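Household and Shop-Floor Automation > General

Can machines do ordinary chores yet? (tidying, not vacuuming)

Page 3 of 3

dovetail_joint wrote:
To pull this back on topic. My claim on page 2 was that pick-and-place on rigid parts is solved well enough to buy, and that everything soft is still open. I stand by both halves. We run a Dovetti cell at work that loads fittings into a tray. It did 1,223 cycles last month between stops that needed a person. The same arm can't fold a shop rag.

saltbush_41 wrote:
1,223 between stops is respectable, but what did you count as a stop? If the cell retries and succeeds, most sites don't log it. Ours doesn't.

dovetail_joint wrote:
Retries not counted. Only stops where someone had to walk over and clear the fault. Fixture is a machined nest, parts arrive in the same orientation, lighting is enclosed. I know that's the easy case.

KelvinMinus wrote:
Then it isn't evidence for anything in a house. A kitchen has no nest.

Gritum_user wrote:
Partly disagree. I've had the Gritum bench arm since October and have been running it on one job, moving cups from a dish rack to a shelf. Out of 651 attempts it dropped or knocked over 41. The rack gets moved and the cups aren't all the same. Two years ago I'd have been pleased with half of them arriving.

KelvinMinus wrote:
41 in 651 is 6.3 per cent. One cup in 16. You'd sack a dishwasher who did that. And how long per cup?

Gritum_user wrote:
Nineteen seconds, median. Most of the drops were onto a rubber mat, so actual breakage was lower. I didn't record breakage separately and should have.

panelbeater wrote:
Speed doesn't bother me if it runs while I'm out. Failure that needs me home does. A dryer takes an hour and I don't stand there with a stopwatch.

saltbush_41 wrote:
Agree with that. Unattended recovery is the number I'd want on the spec sheet and no vendor prints it.

On soft goods, I think dovetail is a bit too pessimistic. What was missing was data on contact, meaning where you pinch a strap or how far you lift before the bag swings. You can't get much of that out of ordinary video. Hand-held grippers with tracking markers get you the jaw path directly, with a human doing the correcting. I did two afternoons of it at Flirevville, mostly bags and cushions. By the end I could get a zip open fairly reliably, though slower than by hand by a factor of four or so.

dovetail_joint wrote:
A factor of four with a human brain closing the loop. That supports my side. If a person with two parallel jaws struggles with a zip, the policy trained on that person won't do better.

saltbush_41 wrote:
It sets a floor for the hardware and tells you which jobs two jaws can do at all. Zip, yes. Buckle, no, not for me. Folding a cloth under a bag without lifting the bag, no. Those are useful results before anyone trains anything. Sofa jobs are a fair test, seeing that the load is soft and so is the surface under it.
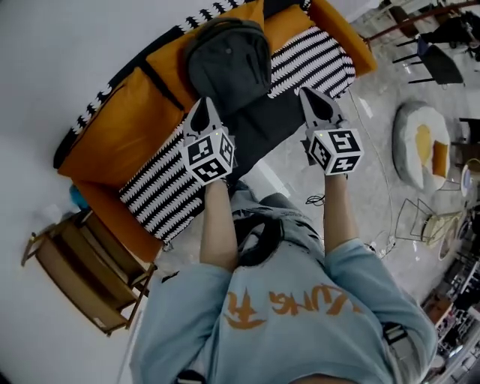
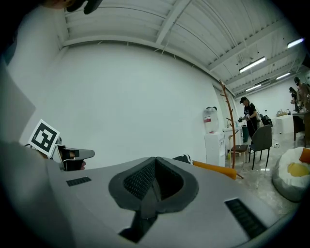 Reply 2: on jaw width and cushions

panelbeater wrote:
How wide do the jaws open on those? A backpack I can see, you go for the top handle. A cushion has nothing to grab except a corner or a seam.

saltbush_41 wrote:
I didn't measure. Corner pinch with one, then support from below with the other. Single-handed it sags and drags whatever is next to it.

KelvinMinus wrote:
So two arms minimum to tidy a sofa. Price that. The Dağdelen dual-arm base was quoted to us at a figure I'd call a small car, before the mobile platform, and the integrator wanted 7 weeks on site.

Gritum_user wrote:
For a shop floor, though? Seven weeks isn't unusual for a dual-arm install.

KelvinMinus wrote:
For a shop floor, fine. The thread title says chores.

dovetail_joint wrote:
Title says ordinary chores, and sweeping up around a lathe is one. I'd accept wiping, sorting scrap by colour and emptying a bin as near term. Laundry I wouldn't.

panelbeater wrote:
Emptying a bin is a bag job. Soft, and heavy at the bottom.

dovetail_joint wrote:
Fair. Strike the bin.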